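The tray, the kraft paper and a confession about tape

Hello again from the Bradesetti Makers' newsletter, and thank you to everyone who wrote in after my piece on biscuit tins. I didn't know so many of you kept buttons in them! This month I've been let loose with a page of my own, so I'm going to talk about trays, and about the business of laying out a big table properly, which I've become a bit of a bore about at home.

It began with a tray. I've had a soft spot for wooden ones since my gran's, a round thing with a burn on it the size of a two pence piece, and when Lizeth Correa put a note on the board in May asking if anyone wanted to swap household bits, I went straight for hers. I gave her a lamp and a bag of yarn I was never going to knit. She thinks she got the better deal and I think I did, so we're both happy.

What I look for now is a raised rim and rounded corners. A rim means your mug doesn't sail off when you catch your toe on the rug, and rounded corners don't take chunks out of the door frame (ours is a disgrace, ask anyone). Then the grain. I like it loud. If you can find a tray with those curved rings running one inside another across the base, and a good warm orangey yellow to it, you'll never want to cover it with a cloth, and you'll find yourself moving the toast to have a look.

Now, the table. For years I just spread newspaper over whatever we were working on and hoped for the best. You get ink on your cuffs and the whole lot slides about as soon as somebody leans on it. Ka-ming Chou finally talked me into brown kraft paper on a roll, and then into marking it out in squares with blue tape, and I have to say I was rude about it at first. Squares! I'm not laying a patio. But I've come round completely. 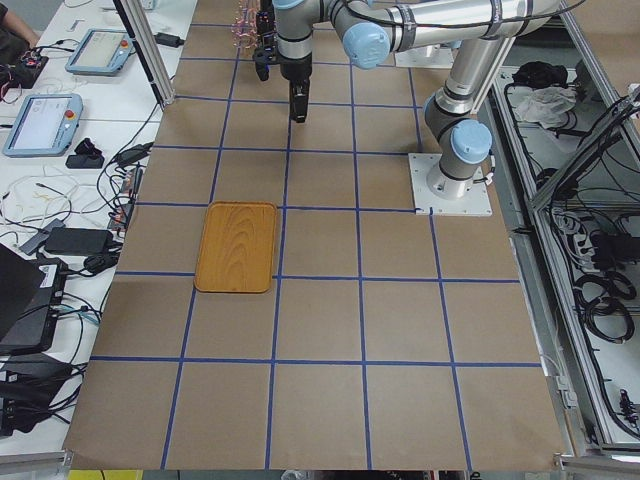 The joy of a grid is that you stop arguing about where things go. You can say "second row down, next to the tape" and a person at the other end of the table knows what you mean. It's lovely for planning a table for a big lunch too, or working out which of your odds and ends will fit on a shelf before you've lugged the shelf home. I tried my whole kitchen windowsill on paper first and discovered that the herb pots and the radio were never going to get on.

A few things I've learnt, mostly by doing them wrong. Put the paper down the day before if it's come off a tight roll, with some heavy books on the corners, or it curls up at you like a cat. Do the long strips of tape first, then the short ones. Don't fret if your squares come out a bit squarish and not perfect. I measured my first lot with a ruler and a pencil and it took me until 3 in the afternoon, and then I did the next by eye and couldn't tell the difference. The paper will fray along the edge where you've torn it, too. I used to trim mine and I've given up.

Start with one thing on the paper and leave it there while you have a cup of tea. I mean it. The temptation is to pile everything on at once and then you're back to a jumble with tape under it. One tray on its own, sitting mostly in its own square, gives you a sense of size that a tape measure never does.

On looking after wood, since three of you asked: wipe with a damp cloth, dry it straight away, and never leave it standing in the sink. I rub mine with a little food-safe oil when it starts to look thirsty. My sister swears by walnuts but I've only ever ended up with bits of walnut everywhere.

Next month is drawer liners, if I can get into the drawer. Lizeth has offered to bring her old wallpaper samples along, so do come and rummage if you're passing, the kettle goes on at 10 and there's usually cake.

19 comments 97 shares

© Bradesetti Makers' Newsletter. Contact us | Back to top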